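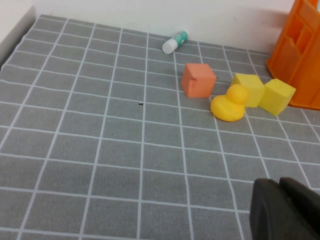

Software meeting, grasp planning group
January 17, 2018

Present: Bernadette Buckley (chair), Zoriana Lytvynenko (minutes), two colleagues from Nallton by phone.

1. Minutes of the last meeting
Accepted with one correction: the Sultero driver was updated on the test machine only, and not on both machines.

2. Perception
Zoriana reported on the wrist camera. The two yellow cubes standing near each other are still often joined into one object by the segmentation, and when the duck is in front of one of them the color does not help, as it is yellow too. The orange cube is found well. The glue stick near the wall gets a correct position, but the long axis is sometimes turned to the opposite direction. She evaluated 546 views; 81 had at least one wrong object.
Bernadette asked if the grid lines of the mat disturb the edge detector. Zoriana thinks they do a little, mostly at the back, where the squares look small. She will run the same views with the line filter switched on.

3. Planning
The planner now treats the orange container as a closed box. This is safe, but it refuses grasps on the cube beside it. Nallton proposed to use the real shape with the slots. Bernadette is against this for now, because the collision check already takes some 300 milliseconds. It was agreed to try a smaller box with a margin of 17 millimeters, and to keep the wall as it is.

4. Control
The gripper closes too early when the planner sends a new target during the approach. The Nallton colleagues could repeat the error in the simulator. The message queue is suspected. No decision.

5. Tooling
The log viewer from Cendent does not open files recorded with the new clock. Bernadette will write to them. Until there is an answer, everybody keeps the old recorder.

6. Other
The Bakker interface stays frozen until May.

Actions
Zoriana: line filter run, glue stick axis.
Bernadette: letter to Cendent, smaller box in the planner.
Nallton: queue log from the simulator.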